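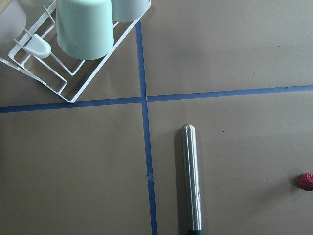

Right arm quits on the ice step, only on the ice step

kolvera
Drink prep cell, two arms, Comitham controller, stock two-jaw gripper on the right arm. The job is ice from a bowl into a cup. Sounds like something a toddler could do, and a toddler would be ahead of us. We ran 100 cycles last night and the arm went into protective stop on 2 of them, both at the bowl, both with the jaws down in the pile. Fault log says 943, which the manual helpfully describes as "external force." Yes, thank you. It's a bowl of cubes.

Lemons are fine. Cups are fine. Anyone seen this?
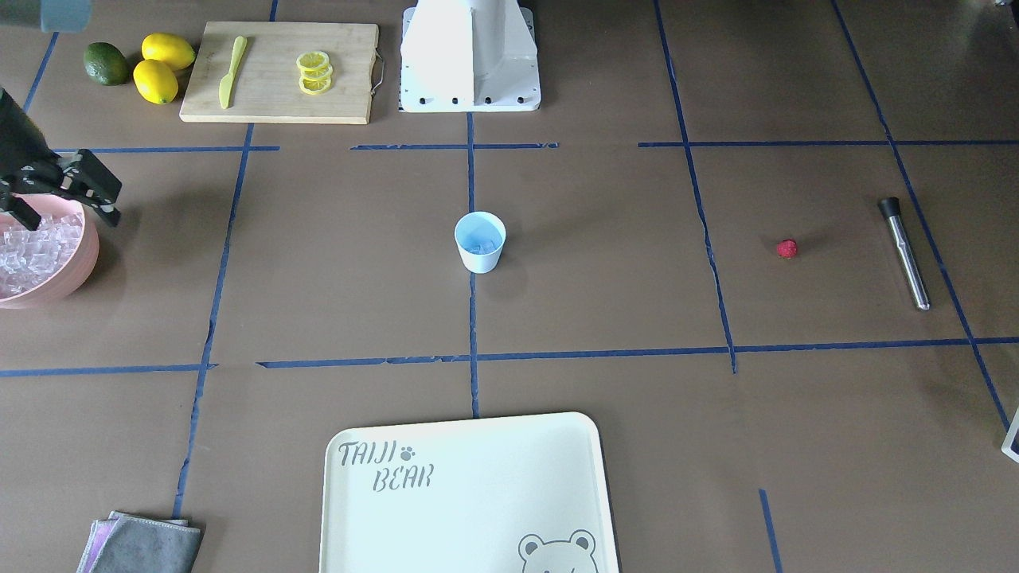 The stop itself isn't what bothers me. After the second one I hit resume and the arm went straight back down before it went up. My hand was on its way to the bowl. I kept all the fingers, but I've been typing more carefully since.

gisover_refugee
Why was your hand on its way to the bowl?

kolvera
To move the bowl. I know.

vsokol
943 on Comitham is a torque threshold. Cubes jam between the fingertips and the bottom of the bowl, the wrist can't reach its target, the controller thinks it hit a person. Raise the grasp height a little and it goes away. I would not touch the force limit.

deburr_dan
I would touch the force limit. It ships absurdly low. We set ours to 900 on whatever made-up scale they use and haven't had a nuisance stop since September.

vsokol
You also haven't had a real one, and you won't find out which kind you needed until it's somebody's wrist.

deburr_dan
It's a drinks robot, Vratislav.

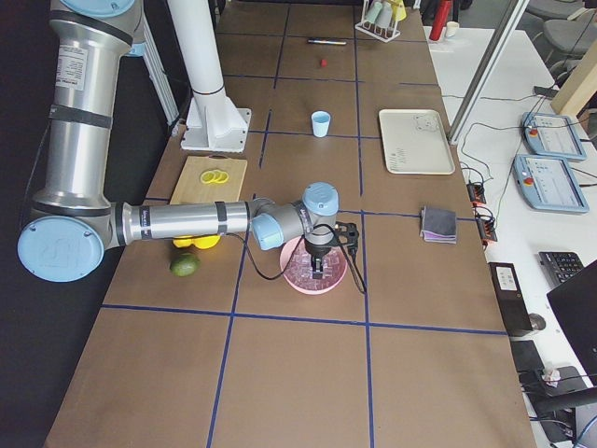
vsokol
It's an arm that weighs more than my dog and resumes downward. Karla, the resume thing is a setting. By default it finishes the interrupted move. Look for "retract on recover," buried two menus below where any sane person would put it. Until that's on, use the e-stop before anybody reaches in. Pause doesn't count.

kolvera
Found it. It was off. It was also labeled "retreat," so I spent half the morning searching for the wrong word.

gisover_refugee
Our old Vlček cell did the same thing and support told us it was expected behavior. I expected it after that, so I guess they were right.

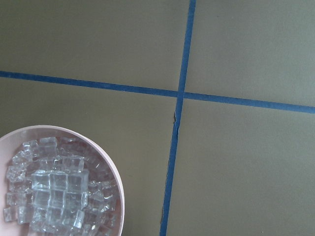
kolvera
Update on the jamming. Raising the grasp height helped, but it still faults when the jaws land on the wrong part of the pile. The cubes in the middle of the bowl sit squared up against each other like bathroom tile, and closing on that is like trying to pinch a brick out of a wall. Toward the rim they lie at every angle and thin out, so I'm going to try grasping there and see what it does to the fault count.

deburr_dan
Or raise the limit.

vsokol
Careful near the rim. If a finger lands on the bowl you'll be back here with another 943. Stir the pile before each batch. With a spoon, and with the e-stop in.

kolvera
So the fix for the automatic ice station is a person with a spoon.

gisover_refugee
Vivard sells a vibrating base for that. Costs more than the spoon.

kolvera
Spoon it is. Retract is on, limit stays where it was, and I've put a note on the e-stop procedure about hands. Will run another 100 tonight and post the log.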